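Stitville Desk Tasks: Data Card

Version of 22 June 2019
Maintained by the Plendwood records office
Contact: Mirjam Postma

Summary

Stitville Desk Tasks is a collection of recordings of ordinary work done at a desk by one seated or standing person. The activities include writing on loose paper, folding sheets, sorting small items, wiping small objects with a cloth, and returning supplies to their places. The collection contains 323 recordings, each covering a single activity from start to finish. It is intended for people who study how small objects are handled, how desk surfaces are used, and how written descriptions of everyday work should be worded.

The collection was prepared at Plendwood under the direction of Nelly Montoya. Gerrit Jansen drew up the list of activities, and Roos Maes wrote the labeling guide. Joris Peeters is responsible for the file structure and for corrections after release.

Contents of the release

recordings: one folder per activity, numbered in the order of recording
labels: one plain text file per recording, with start and end times for each step
objects: the object list, with the permitted name for every item
surfaces: notes on each desk used, including finish, edge shape and fixed fittings
guide: the labeling guide and its change history
splits: the lists used to separate training and test material

Empty folders in the numbering are intentional. A recording withdrawn after review keeps its number, and the number is not used again.

Activities

The activity list is divided into paper work, small object handling and clearing up. Paper work includes writing a short line, drawing a simple shape, folding a sheet in half, and placing a sheet square to the front of the desk. Small object handling includes picking up, turning, passing from one hand to the other, and setting down. Clearing up begins with several items on the desk and ends when each has been put in the place named on the task sheet.

Participants were given the name of the activity and the final state of the desk. They were not told which hand to use or in what order to proceed. Differences in order are therefore part of the collection and should not be treated as errors. A participant who stopped before reaching the final state was permitted to begin again, and both attempts are kept where the labels are complete.
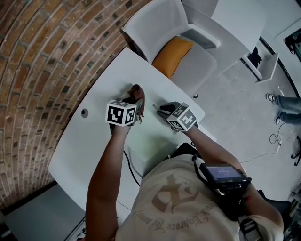 Surface notes record the properties of a desk that may affect the work done on it. The shape of the front edge is always entered, as are openings in the top and any cable crossing the working area. A smooth white desk with a rounded front edge, set against a curved brick wall and fitted with a small dark grommet hole near its left side, is entered as "white, curved front, one grommet." The wall is entered separately under "surroundings," together with its material. A cable lying across the desk is recorded as present even when it plays no part in the activity. Pale paper on a white surface can be difficult to separate from its background, and labelers should enter the tint of the sheet when one can be seen, including a slight one such as a faint green.

Object names

Every object has one permitted name. The name should be the plainest word that is known to be correct. Where the material of an object cannot be established, the general form is used: "small soft item, brown" is acceptable where a labeler cannot decide between leather and cloth. The same rule applies to writing tools. "Pen" is used only when the object is clearly a pen, and "slender item" is used in doubtful cases.

Brand names are not entered. Color is entered after the name, in one word where possible. Size is given as small, medium or large in relation to the hand. Labelers should not infer the contents of a closed container or the owner of an object.

Labels

Each step has a verb, an object and a hand. The verb list is short and includes reach, grip, lift, turn, place, write, fold, wipe and release. The label "hold" is used when an object remains in the hand without other activity. Where the two hands are doing different things at the same time, two labels are entered with overlapping times. A hand at rest on the desk receives no label.

Two labelers worked on every recording without seeing each other's entries. Where their entries differed, Roos Maes compared both files and recorded the decision in the guide. Any label that remains uncertain carries a question mark after the verb. Users who require only settled labels may remove these lines without affecting the rest of the file.

Known limitations

Paper is over-represented. Heavy items, liquids and sharp tools were excluded from the activity list, and no conclusions about them should be drawn from this material. The desks are in offices and study rooms, and the range of surfaces is narrow compared with what is found in homes. Handwriting is often too small to read, and the transcription of written text is not supported.

The labels describe what was done and do not rate how well it was done. They must not be used to assess any participant.

Access and use

The collection is available on written request for research and teaching. Requests may include up to 20 named users. Copies may not be passed to third parties, and participants must not be identified by clothing, voice or any other means. Publications should cite the collection by its full title and version date.

Corrections

Errors should be reported to Joris Peeters with the recording number, the time of the step and the proposed wording. Reports received before the end of July will be considered for the next revision. Recording 456 has a known fault in its end time and does not need to be reported again.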